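The case for a fixed tea station
Wen-hsiung Tu
Fri 1 November

Most shared kitchens treat tea as an afterthought. The kettle goes where the outlet is, the cups go where there is shelf space, and the spoons end up in a drawer on the far side of the room. I have used four such kitchens over the years, the last of them at the Warka building, and I now think the layout matters more than the equipment.

My proposal is narrow. Put the kettle, the cups and the cutlery on one section of counter, within reach of a person standing still, and leave them there. Use an upright holder for spoons and forks. A drawer needs a free hand and some clearance in front of it, and an open holder needs neither. Keep the power base against the wall with its cord behind it, and set the cup down toward the front edge so that the pour does not cross anything else.

In July I timed the routine in two kitchens, Paju and Iser, using the same model of kettle and the same fill of 270 ml. At Paju, where everything was stored separately, making one cup took 379 seconds from entering the room to leaving it. At Iser, with the items grouped, it took nearly 270. The water took the same time to boil in both. The difference was walking, opening and closing. 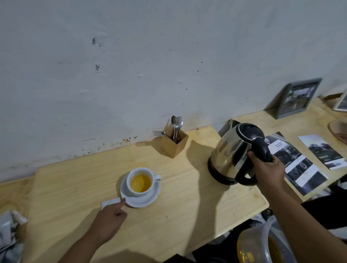
Should the kettle be put away between uses?
Leave it on its base. A kettle stored in a cabinet has to be carried, set down and plugged in each time, and the cord wears at the plug end.

The usual objection is clutter. Counter space is limited, and a permanent kettle occupies a piece of it all day for a few minutes of use. I accept the point for counters under 70 cm long. On anything longer, the space tends to fill up regardless, with mail, leaflets and whatever people had in their hands when they came in. I would sooner it held a kettle.

A second objection concerns the wall. Tea splashes, steam condenses, and bare plaster takes up both. This one is fair, and grouping everything in one spot does concentrate the damage. A washable paint or a strip of tile 7 inches high behind the counter deals with most of it. The Cerkateo kitchen went without either and was repainted twice – a poor use of money, in my view.

Saucers are a smaller matter. They are often dropped from shared kitchens to save washing, but they give the used teabag and the wet spoon a place to go. Without them the counter does that job, and a wooden counter does it badly.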